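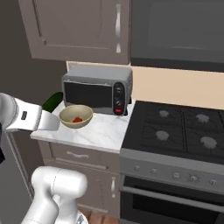 Bouchra El Khatib reckons a recipe is only half finished until somebody's aunt has told you you're doing it wrong, and I've come round to her way of thinking, which is why I'm writing this!

I'm putting together a book of everyday cooking from Gamthorpe and I need people to take part. Not chefs, please. I want the soup you make when there's four days till payday, the cake that always sinks, the thing your nan did with leftover rice. I've got 8 households signed up so far (mostly friends, mostly puddings) and I'd love a lot more savoury.

What you'd be doing: one afternoon with me at your place or mine, cooking your dish and chatting while I scribble. Then a quick phone call in December to check I haven't mangled it. I'll pay £300 per household, plus your shopping up to £100, so do keep the receipts.

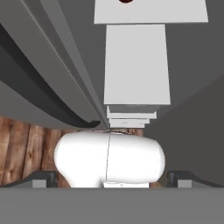

Wood grain behind a glossy white shape.

You don't need to live in Gamthorpe now, as long as you cooked there at some point. Killska counts too (I've had this argument with Asmaa and I lost). If you'd be more at home in Arabic or French, Asmaa Belkadi will come along and help us both out.

To join in, drop me a line through the contact form with your name, your dish and a sentence or two about when you make it. No measurements needed yet, "a mugful" is fine. Tell me about any allergies in the house as well, and whether you've got stairs, as my knee is still playing up.

Kulap Wannasri
August 20, 2023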